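Support Ticket 709
Service: Primon situation map, conflict and displacement layers
Opened by: Marilou Policarpio, Regional Monitoring Desk, Skokport
Assigned to: Marites Policarpio, Data Services
Priority: High
Status: Resolved, pending confirmation from the desk

Initial report

The Regional Monitoring Desk reports that the front line shown on the Primon map for the Tirus border district has not changed since Tuesday, although the desk entered and approved several updates that day. The reports concern the withdrawal of army units from the river crossing and the reopening of the northern road to aid convoys. Both appear in the written briefing. Neither appears on the map, which continues to show the crossing as contested and the road as closed.

Two partner agencies use the map to plan convoy movements. The desk requests that the fault be treated as urgent and that a notice be placed on the public page until it is corrected.

Data Services, 9:40 a.m.

Ticket received and priority confirmed. A notice has been posted on the public page stating that the Tirus district layer is out of date and that readers should rely on the written briefing. The desk is asked to supply the entry references for the missing updates and to state whether other districts are affected.

Regional Monitoring Desk, 10:15 a.m.

References supplied by separate message. The neighboring districts have been checked against the briefing and are correct. The displacement figures for Tirus are also out of date – the reception center total still reads 80 families, which was the figure before the ceasefire talks resumed.

Data Services, 11:30 a.m.

The entries are present in the database and carry the correct approval marks. The fault therefore lies between the database and the map. The overnight transfer log shows that the Tirus file was rejected on each attempt. The message recorded was "unrecognized place name" and no alert was sent to this office.

The following steps were taken without result:

Manual restart of the transfer.
Clearing of stored map tiles for the district.
Removal and re-entry of one update by a second approved user. 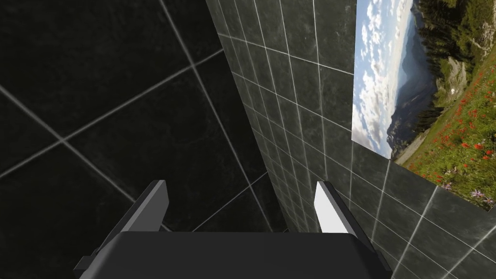 Further review of the rejected file was carried out in the early afternoon. One of the new entries credits a field report to a correspondent whose family name is Đỗ. The name had been placed in the location field by mistake, and the transfer program does not accept the first letter of that name in this field. When one line is refused, the program discards the whole district file and keeps the previous version on display.

Data Services, 2:50 p.m.

The name has been moved to the source field, where it is accepted and displays properly. The transfer was run again and completed. The map now shows the crossing as held by the joint monitoring force and the northern road as open to convoys by day.

The displacement total has not yet been corrected. It is drawn from a separate sheet maintained by the desk, and that sheet still reads 80. The desk is asked to update it.

Regional Monitoring Desk, 3:20 p.m.

Sheet updated. The new total is visible on the internal map. Please advise when the public version will follow, as one partner agency has asked for written confirmation before it sends vehicles north.

Data Services, 3:45 p.m.

The public version has been refreshed and the notice withdrawn. Written confirmation may be sent to the partner agency.

Follow-up actions

1. The transfer program is to refuse only the faulty line and pass the remainder of the file. Assigned to Data Services, due in April.
2. A rejected district file is to produce an alert to both offices – at present it is recorded in the log only.
3. Desk staff are reminded that the location field is reserved for place names. Correspondents and agencies are to be entered under source.

This ticket will remain open until the desk has compared the map with the next morning briefing.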